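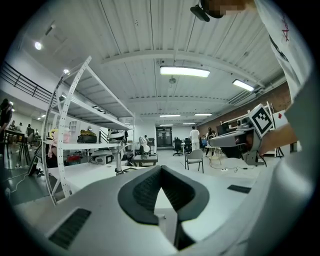
Why does my gripper let go when I haven't opened the trigger?

The finger pad has crept out of its slot. Stop using that hand, check the serial, order the retaining kit further down this page.

Teston Hand-Held Gripper, Pair
Sold as a pair. Grey shell, V-shaped rubber finger pads, ribbed on the gripping side. Marker plate bolts on top.

Status: on sale again. Read the notice first please

SAFETY NOTICE, HAND GRIPPERS, EARLY BATCH
Affects units built before February. Later ones have the new clip fitted already, nothing to do.

What happens: pad works up out of the slot a bit at a time. Grip feels normal until it doesn't. Then one side gives and whatever you're holding drops. Light stuff, annoying. Glass or a full kettle, not OK.

First report came from Alaric Ridgeway at Datness, who dropped a jar on his foot. Bruise, no cut. He'd been doing long runs of the same pick and the pad let go with the jar at waist height. We put 47 returned units on the bench after that. Same fault, always the left pad, we think becuase the left clip was moulded a touch shallow.

Check yours
Power off. Open the fingers fully.
Push the pad from below with your thumb. Should not move at all.
Look for a shiny line on the rubber just above the slot. Shiny line = it's been creeping.
Do both hands, even if only one is playing up.

If it moves, don't glue it. We had two back with superglue in the slot and neither could be saved. Tape isn't a fix either.

Retaining kit
2 clips, 2 screws, 5 spare pads. Free for early batch, give us the serial. Everyone else pays the normal spares price.
Fitting takes a few minutes with the small hex key that came in the box. Screws go in finger tight then a quarter turn. No more, the boss will crack.
After fitting, run the close test 5 times with the foam block before picking up anything real.

Also reported
Marker plate working loose. Separate thing. Tracking drifts first, then the plate rattles. Nip up the bolts, and redo calibration afterwards or your logs will be out.
Vent gets hot if covered. Keep sleeves and straps off the grille, the unit cuts out when it overheats and the fingers go slack. Same result as above, dropped item.

Until the kit arrives
No glass, no liquids, nothing sharp, nothing over anybody's feet. Closed shoes. Soft things on a table are fine if the pad passes the thumb test.

Compatibility
Kit fits Teston hand units only. Does not fit the Abernathy wrist mount, different slot. Ister pads will go in but sit proud, please dont.

Returns and questions
Ask for Sunita Pruitt on the spares desk, phones open 9am. Have the serial ready, it's on the underside of the shell. Send both hands back together, they're calibrated as a pair and we can't do one on its own.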